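Visit Report: Open Day at the Markitz Reentry and Learning Center

Members of the adult education class at Emis Chapel attended the June open day at Markitz, a residential program for men and women completing their sentences. The center has 60 residents and a lending library of 1,934 volumes, most of them given by congregations in the county.

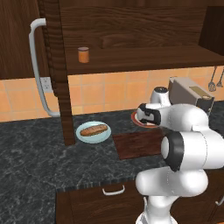 The morning session was led by Na-rae So, who directs the chaplaincy and teaches the Cukar course in Scripture and ethics. Residents read aloud from papers on Psalm 146 and took questions from guests. Discussion then turned to table fellowship, and several speakers returned to the plain matter of bread: a long baguette, its crust scored, lying whole on a light-blue plate, has to be broken before it can be shared. Two residents asked that their papers be printed in the chapel newsletter, and permission has been given.

After lunch the group heard from the Song Fund, which pays course fees for residents who wish to continue their studies after release. The fund supported 5 students last year. A further 200 books are needed, chiefly commentaries and large-print Bibles. 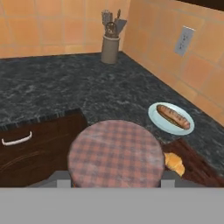
Whisk and spatula in the utensil crock, back corner of the counter.

Visitors must apply for clearance in advance and bring photo identification. Forms are available from the chapel office until noon.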